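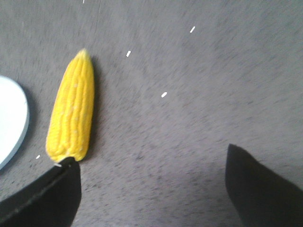
3. Pretend Food and the Family Table

3.1 Why we turned to play kitchens

When we began visiting households in Rotside, our plan was to ask grown-ups about supper and leave the children to their own business. That plan did not last past the first few homes. Again and again a child would wander into the interview with a plate of something for the visitor, and the parent would stop in the middle of a sentence to taste it, praise it, and ask for a little more salt. It seemed a shame to keep trimming these moments out of our transcripts, and by December we had stopped doing so. The present section is built almost entirely from what we had been throwing away.

Of the families who stayed with the study to the end, 14 had a child between three and six who played at cooking on most days. We visited each of them 3 times, always in the hour before the evening meal, when tempers are short and the stove is on. Sofia Mendes made most of the visits and wrote the field notes quoted below.

3.2 Toy vegetables as talk

Earlier writing on play food has tended to ask whether it teaches children to eat well. We are fond of that question, but we doubt it is the one the children were asking. In our notes a toy ear of corn (Figure 2) is hardly ever spoken of as healthy or unhealthy. It is spoken of as too hot, or as burned, or as belonging to a brother who has not come home yet. What the child borrows from the real kitchen is its worry and its good manners — the waiting, the sharing out, the scolding of people who start before everyone is seated.

Figure 2. A toy corn cob.

One short passage may help. A girl of four, whose mother was on the phone with the landlord, served the same dish to three stuffed animals and then took it back from each of them in turn. "You can have it when I'm done talking," she told them. Her mother heard this, laughed, and ended the call sooner than she had meant to. We do not want to lean too hard on a single evening, but scenes of this kind came up in nearly every home, and parents often told us, a bit sheepishly, that they had first heard their own mealtime voice coming from the play kitchen.

3.3 Leftovers, real and pretend

The Özkan household deserves a longer word, and we are grateful to them for letting us stay well past our welcome. Here the grandmother cooked, and she kept strict rules on waste. Her grandson kept the same rules for his toys. Nothing pretend could be thrown away at the end of a game; it had to be wrapped in a dish towel and saved for the next day, and he would ask for it by name the following afternoon. When a cousin tipped the whole lot back into the toy bin, the quarrel lasted through supper and was settled only when the grandmother ruled that the bin could count as a refrigerator.

We return to her ruling in Section 4, where we compare it with the way adults in the same homes talked about food they had saved and then forgotten.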